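Barkano Boards > Two-arm setups > Carpet, tape square, scuffing

renata_laskowska
April 27, 2019
Hi all! Setting up our two-arm cell at Flonedik on a carpeted floor and I've got a question about the floor square. We put down yellow tape so we can re-park the arms by eye after a shutdown (it's cheap and I love it), but one side is already looking rough. Orange and white patches all along the right-hand corner. The left is still nice and clean. Do I re-tape now or let it ride?
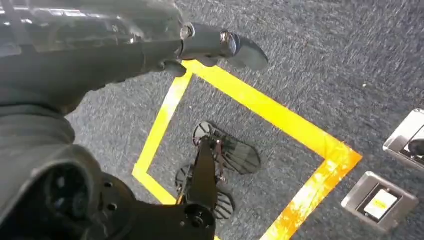

Wrist view, parked. Worn tape is on the right.

brophy_fan44
I'd pull it up and start over. Old tape leaves glue in the carpet and then you've got a sticky mess forever. Ask me about October, ugh.

pemon_dave
Disagree! Leave it. As long as you can see the corners it's doing its job. I ran 130 parking cycles on tape way uglier than that. What I'd look at is your cables, do they go over the front of the desk?

renata_laskowska
They do, yeah. Down the front and across the carpet to the parts I've got sitting there.

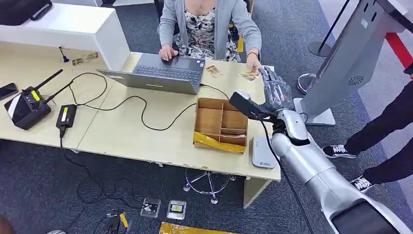 and I know, I know, I need a cable cover. It's on the list. The small parts are going back in a box too before one of them gets stepped on. The plastic wrap on the hand stays though, I like it for keeping dust out of the finger joints.

brophy_fan44
Wrap is fine until it bunches up at a knuckle. I take mine off every 44 hours of run time and check the screws while I'm in there.

pemon_dave
44 hours?? I do it when it looks grubby, lol. Renata, can you post the parked pose again, closer to the joint?

renata_laskowska
Sure, it's nearly the same angle but you get the flange and the linkage better.

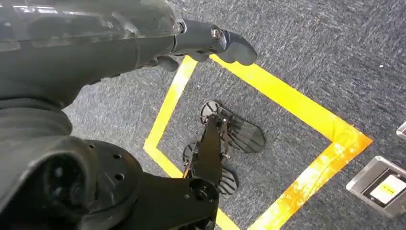 Replies: Fasteners and handover checks

brophy_fan44
OK, I'd put a paint mark on every one of those linkage screws. Takes two minutes and then you can see if one has backed out.

renata_laskowska
Doing that tomorrow. Last one from me, the hand side with the marbled card. I want the screw on the palm marked as well.

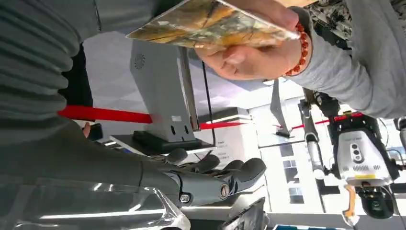
Hex screw on the side of the palm, card up top.

pemon_dave
Mark it, sure. Still wouldn't touch the tape.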